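Hilley rebuild, part 2: memory and airflow

29th November

The Hilley tower is on its side again with the panel off. In October it was dropping out under load, so this round covers the RAM and the cooler mount. I wiped the old paste off with a lint-free cloth, reseated the modules and ran the Ident memory test overnight: 36 passes, no errors. The Fureck supply stays. Standby readings were steady. 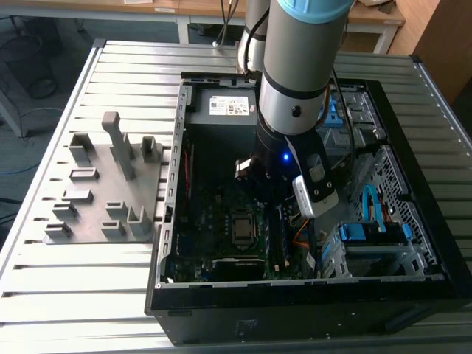
Case open on the slotted bench, CPU and memory exposed, power supply at the end.

Next job is the fan curve. I'll start at 985 rpm and go up in steps of 200.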